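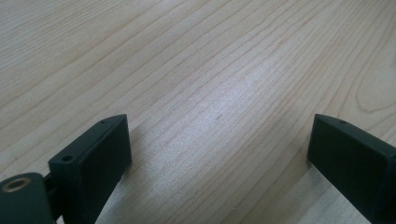

Shim's two green fingers, wide open over the table. This is what Shim's own camera sees!

How Do You Teach a Robot to Pick Up a Spoon?
November 24, 2020

I have a question for you. When did you learn to pick up a spoon?

You probably can't remember. I can't either! You were a baby, you grabbed at things, you dropped most of them (a lot of them on purpose, if you were anything like me), and after a while your hands just knew what to do. Now you can pick up a spoon while you're talking, or yawning, or looking out the window for the school bus.

Robots don't get to be babies. So at the Cladmont lab, where I work, we had to find another way, and I want to tell you about it, partly because it's my job and partly because it's the most fun I've had at a job.

Meet Shim

Shim is a gripper. A gripper is a robot's hand, except that Shim has only two fingers, and they're chunky blocks, nothing like yours. They open and they close. Go ahead and try it with your own hand: hold out your thumb and one finger, keep them stiff, and try to pick up a pencil. Now try a coin that's lying flat. Tricky, right?

You can hold Shim, too. It's a tool that a person carries around, a bit like those grabbers people use to pick up litter in the park, and it has a camera on it. Look at the picture again and you'll find a metal ring down in the left corner, the color of brass. That's called a bushing. It's a little sleeve that goes in a hole where parts need to turn smoothly, and there are bushings like it in all kinds of machines, from big trucks to printers.

Why does a person hold it?

I get this one every time I visit a classroom. If you want a robot to learn, shouldn't the robot do the work?

Well, think about learning to tie your shoes. Somebody showed you first. You watched their hands and then you copied, and you probably copied wrong for a week or two. A robot can learn by copying as well. The trouble is that my hands don't look anything like a robot's hands. I have five fingers on each, and they bend all over the place! If the robot watched me use my regular old hands, it would have to guess how to do the same thing with two stiff blocks.

So I use the robot's kind of fingers. When I pick up a spoon with Shim, the camera records what it looks like from right there, up close. Later on, a robot arm with the same kind of fingers can learn from those recordings. We call each recording a demonstration, or a "demo" if we're in a hurry (we are usually in a hurry).

The Ivness project

Our study is called Ivness, and our question was a simple one. Does a robot learn better if it sees the same table over and over, or lots of different tables?

Stop for a second and make a guess. A guess you make before you do a test is called a hypothesis, and scientists write theirs down so they can't cheat and change it afterward. I wrote mine on a sticky note. I guessed that the same table would be better, because it seemed less confusing.

All through October we made demos. We ended up with 1,455 of them, and my arm was sore in places I didn't know an arm could be sore. Half of our team used one table the whole time. The other half kept moving around and used 16 different tables: shiny ones, scratched ones, one with paint all over it from an art class.

Tables are harder than you'd think. Look at the wood in the picture, with all those stripes and that big loop near the top right. You know right away that the stripes are part of the wood. A computer has to learn that. It also has to learn that a bright patch of light isn't a thing you can pick up, and neither is a tiny dark speck. Can you find the speck? It's in the bright part, near the middle.

So what happened?

We trained one robot on the one-table demos and another on the many-table demos. Then we took them both to a school in Virkstead and gave them a table that neither of them had ever seen. Each robot got 13 tries at picking up a spoon.

The many-tables robot got it 12 times. The one-table robot got it four times, and on one of its tries it closed its fingers very carefully on nothing at all and lifted the nothing into the air. The kids clapped anyway.

My sticky note was wrong! I still have it on my desk.

We can't say we've proved it for everything. It was one kind of spoon, and one new table, and 13 tries isn't very many. Next we want to try forks, and after that maybe a wet bar of soap, which I'm a little scared of.

Try it yourself

Tape two craft sticks to your thumb and pointer finger so they stick out past the ends. Now you have a gripper. Put a spoon, a coin and a sock on a table and see which one you can lift. Write down your guess first! Then move to the carpet and try all three again.

Words to know

Gripper: the part of a robot that holds things.
Demonstration: showing how something is done so that someone (or something) can copy it.
Hypothesis: a guess you write down before you test it.
Bushing: a sleeve that lines a hole so parts can turn smoothly.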